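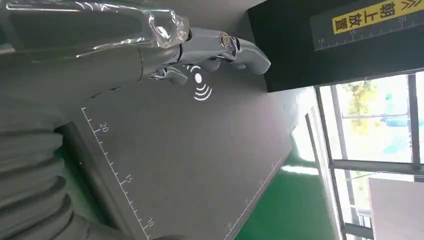 Chapter 7
Graduated Work Surfaces

Estíbaliz Aguirre and Olga Valcárcel

7.1 Scope of the chapter

Chapter 6 dealt with measuring tools that are carried to the work: steel rules, tapes, squares and calipers. This chapter deals with the reverse arrangement, in which the scale is fixed to or printed on the surface and the work is carried to it. Trimmer beds, cutting mats, copy stands, layout panels and many inspection benches are of this kind. The term graduated surface is used for all of them.

A graduated surface saves handling. The operator sets the part down, slides it to a reference edge and reads its size with both hands still on the part. The method is less accurate than a good steel rule used with care, and much faster. Most of the chapter is concerned with how much accuracy is given up and how to keep the loss within a known limit.

After working through the chapter, the student should be able to:

identify the zero, the reference edge and the unit of any printed scale
read a scale to half a division and record the reading correctly
calculate the errors caused by viewing angle, misalignment and temperature
check a surface for scale length and squareness
clean and store a surface without damaging the print

7.2 Terms

Panel. The flat body that carries the scale. It may be rigid or flexible.

Scale. A row of marks at equal spacing, together with its numerals. A panel with scales along two adjoining edges is called a two-edge panel.

Division. The distance between two neighboring marks.

Major mark. A longer mark placed at a regular interval to help the eye count. Numerals are normally set beside major marks only.

Zero. The point from which the scale is counted. It may lie at the corner of the panel, at a fence, or at the center.

Border. The plain strip between the edge of the panel and the first mark. On a panel with a border, the zero and the physical edge do not coincide. A panel 500 mm long with a 10 mm border at one end only has a usable scale of 490 mm. Confusing the two is the most common mistake made by beginners, and it produces an error that is the same size every time, so repeating the measurement will not reveal it.

Fence. A raised strip against which the part is pushed.

7.3 Reading the scale

Establish the unit before taking any reading. Numerals are often printed without a unit symbol. Place a steel rule of known unit beside the scale and compare the distance between two numerals. A numeral 10 may stand for ten centimeters, ten inches or ten arbitrary divisions, and the spacing alone will settle the matter.

Next, determine the direction of counting. Numerals along one edge are commonly rotated to follow that edge, and a person standing at the adjoining side will see them sideways or upside down. Find two numbered marks and confirm which way the values rise.

Read the scale as follows:

1. Clean the part and the reference edge.
2. Push the part lightly against the fence, or line it up with the zero mark.
3. Bring the eye directly over the end of the part.
4. Read the nearest numeral below the end of the part.
5. Count the divisions from that numeral to the end of the part.
6. Estimate the remainder to half a division and write the value down with its unit.

Do not estimate tenths of a division on a printed scale. The printed line has a width of its own, often a fifth of a division or more, and a finer estimate has no meaning.

7.4 Sources of error

7.4.1 Viewing angle

When the edge being measured stands above the panel, its apparent position on the scale depends on where the eye is. The error is

e = h tan a

where h is the height of the edge above the panel and a is the angle between the line of sight and the vertical. For an edge 6 mm above the panel viewed at 30 degrees, e is 3.5 mm. At 5 degrees it is 0.5 mm. Thin sheet stock can be read from a normal standing position. For thick parts, drop a small square from the edge to the panel and read the foot of the square.

7.4.2 Misalignment

If a straight part lies at an angle b to the scale, the length read along the scale is

L cos b

For a part 490 mm long, an angle of 1 degree gives an error of 0.07 mm, too small to see. An angle of 5 degrees gives 1.9 mm. The error always makes the part seem shorter. Alignment by eye is normally good to within 1 or 2 degrees on long parts and much worse on short ones, but the error falls in proportion to the length, so short parts seldom cause trouble.

7.4.3 Temperature

Plastic panels expand more than steel ones. Take a coefficient of 0.00007 per degree Celsius as typical of the rigid plastics used in this book. A 500 mm scale warmed by 10 degrees then grows by 0.35 mm. Steel under the same conditions grows by about 0.06 mm. Keep plastic panels away from heaters and sunny windows, and allow a cold panel to reach room temperature before use.

7.4.4 Sag and tilt

Tilting a rigid panel does not change its scale. Problems begin when the panel bends. A flexible mat lying over a ridge follows the ridge, so that the distance along the mat is longer than the straight distance across it. Check for trapped chips and cable ends before laying a mat down. A tilted panel also allows the part to creep away from the zero, and on any slope the part should be held until the reading has been taken.

7.5 Checking a surface

Two checks are sufficient for shop use.

Scale length. Lay a certified steel rule against the scale with both zeros in line. Compare at one quarter, one half, three quarters and full length. Record the difference at each point. A difference that grows steadily indicates stretch or shrinkage. A difference that is constant indicates a misplaced zero.

Squareness. On a two-edge panel, mark a point 300 mm from the common zero along one scale and a point 400 mm along the other. The straight distance between the two points should be 500 mm. With both scales correct in length, a difference of 1 mm in the diagonal corresponds to an error in the corner of a little over 0.2 degree.

Repeat both checks whenever the panel is moved to a different bench, and after any repair to the fence.

7.6 Wear and cleaning

Print wears first where parts are slid, and this is nearly always the area near the zero. In the Serndale workshop, two sample panels were wiped with a dry cloth until the shortest marks could no longer be read at arm's length. The Killon panel, with ink on the upper face, reached this state after 2,000 strokes. The Doltex panel, printed under a clear film, was still legible at 3,000, when the test was stopped. The film had become dull, and the numerals had lost contrast when lit from the side.

White marks on a dark ground stay readable under a film of light dust longer than their appearance suggests, but they pick up grease. Wipe with a damp cloth and a drop of mild soap, along the scale and never across it. Solvents are to be kept off all surface-printed panels.

Store flexible mats flat. A rolled mat may keep its curl for several days, and its scale should not be trusted during that time.

7.7 Worked example

A strip of sheet stock is laid on a two-edge panel with its left end at the physical edge of the panel. The border is 10 mm wide. The right end of the strip falls halfway between the marks for 212 mm and 213 mm. Find the length.

The scale reading is 212.5 mm. The left end lies 10 mm before the zero. The length is therefore 212.5 + 10 = 222.5 mm.

The division is 1 mm and the reading was estimated to half a division, so the result is recorded as 222.5 mm with a reading uncertainty of 0.5 mm. The strip is thin, and no correction for viewing angle is made.

The same procedure applied to a part with a rounded end calls for a stop block, described with the Casado fence in Section 7.8.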